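Lecture 3: Main Memory and the Cost of Access
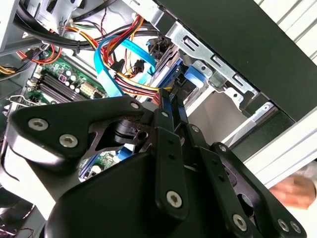 Memory slots on a desktop motherboard, with a white power connector.

Course notes, Computer Organization
Sinan Oral, 24 February 2026

1. Where we are

Last lecture ended with the pipeline stalled on a load. The instruction had been decoded, the address was known, and the data was not there. These notes cover what the processor is waiting for. Read them with chapter 3 of the course reader. The section on virtual memory can be skipped until next lecture.

2. The cell

A DRAM cell stores one bit as charge on a capacitor, gated by a single transistor. Charge leaks, so each row must be read and rewritten at a fixed interval. This is refresh. While a bank is refreshing it cannot serve requests. SRAM, used for caches, holds its value as long as power is applied and needs no refresh, but a typical SRAM cell takes six transistors. The difference in area per bit is the main reason large memories are built from DRAM.

3. Rows, columns, banks

Cells are arranged in a grid. An access has up to three steps:

Precharge: close the open row and prepare the bit lines.
Activate: copy the requested row into the row buffer.
Read or write: select a column within the row buffer.

If the requested row is already open, only the last step is needed (a row hit). If no row is open, activation comes first. If a different row is open, all the steps are needed (a row conflict). Two programs that issue the same number of loads can therefore run at different speeds.

4. Average access time

Let h be the cache hit rate, c the time to look in the cache, and m the additional time on a miss. Then

T = c + (1 - h) m

Worked case: c = 3 cycles, m = 41 cycles, h = 0.9.
T = 3 + 0.1 x 41 = 7.1 cycles.

Raise h to 0.95 and T falls to 5.05 cycles. Cutting m to 27 with h left at 0.9 gives 5.7 cycles. In this case the better hit rate wins, but check the numbers each time. The exam will use values where it does not.

5. Loop order

In C, a two-dimensional array is stored row by row. An inner loop over columns touches neighboring addresses and uses every word of a cache line. An inner loop over rows jumps a full row length each time and, for a large array, may use one word per line before the line is evicted. Run both versions in the lab and record the times. Use an array well beyond the size of the last-level cache.

6. Problems

a) Repeat the worked case with m = 35 and h = 0.9.
b) Find the hit rate at which T = 4 when c = 3 and m = 41.
c) Explain why a controller might serve a later request before an earlier one. Name one risk.

Comments

reddy_k: In 4, does m include the cache lookup? The reader defines it differently.

S. Oral: No. The lookup is already in c. The reader folds both into one miss time, so subtract c before using the formula.

Skirncombe: Problem b came out to 0.976 for me. Is rounding ok?

S. Oral: Yes, three places.

Contact: course office, Womilbridge | Copyright 2026 Sinan Oral | Back to top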